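How to Lower Your Water Heating Bill in One Afternoon
Posted November 26, 2009 in Home & Money

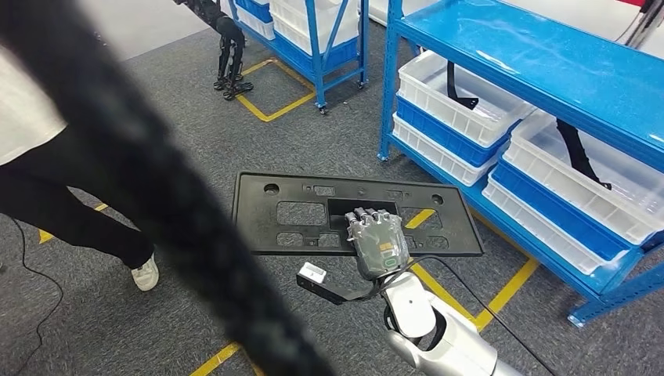
Zeleke wrote in after last week's piece on grocery budgets and asked why we hadn't covered hot water yet, as the water heater was the biggest single line on the gas bill after the furnace. Fair point. The steps below are for an ordinary tank heater, gas or electric. If you rent, check with your landlord before you touch the thermostat or the pipes.

What you will need

A kitchen thermometer that reads up to at least 180 degrees
A flathead screwdriver
A bucket
A watch with a second hand
Foam pipe sleeves to fit your pipes
Scissors or a utility knife
Duct tape or the tape sold with the sleeves

I paid $21 for everything I didn't already own. Most of that was pipe sleeves. I used the Stirkix kind with the slit already cut down one side.

Step 1. Find out how hot your water is

Wait until no one has used hot water for an hour. Go to the faucet closest to the heater, run the hot side for three minutes, fill a mug and put the thermometer in it. Write down the reading. Ours was 144, much hotter than we needed.

Step 2. Turn the heater down

On a gas heater the dial is on the front near the bottom. The dial may only say Warm, Hot and Very Hot, so move it a little at a time. On an electric heater, switch off the power at the breaker first. There are usually two thermostats, each behind a small metal cover and a piece of insulation. Set both to the same number, put the insulation and covers back, and turn the breaker on.

Aim for 120 degrees at the faucet. Wait a full day and test again. It took me two tries. Some dishwashers need hotter water than that, so look in the manual. If someone in the house has a weak immune system, ask their doctor before going lower.

Step 3. Cover the pipes

Start with the hot water pipe where it leaves the tank and go as far as you can reach. Do the first few feet of the cold pipe as well. Let the pipes cool before you start. Measure, cut the sleeve, press it over the pipe with the slit facing down, and tape the seam every foot or so. At elbows, cut the ends at an angle so they meet.

On a gas heater keep the foam at least six inches away from the flue. I had 44 feet of pipe to cover in the basement and finished in under two hours, with one trip back to the store.

Step 4. Time your shower

Put the bucket under the shower head, turn the water on all the way and see how long it takes to reach the one-gallon mark. If it gets there in less than 20 seconds, a low-flow head is worth buying. Unscrew the old one by hand or with a rag and pliers, wrap new plumber's tape around the threads and screw the new one on. Hand tight is enough.

Step 5. Change how you wash clothes

Switch everything but the worst loads to cold. We still do towels and sheets in warm.

What we saved

I compared this November's gas bill with the same month last year. It was $62 then. The new one is lower by $9, and the heater had only been turned down for part of the billing period. The rates here in Plollau did not change in between.

If your tank feels warm to the touch on the outside, a blanket may help too. Skivov Hardware carries them in 2 sizes. Read the label on the heater first, as some makers say not to use one. I'll write that job up separately once I have done ours.

Filed under: Utilities, Saving Money, Weekend Jobs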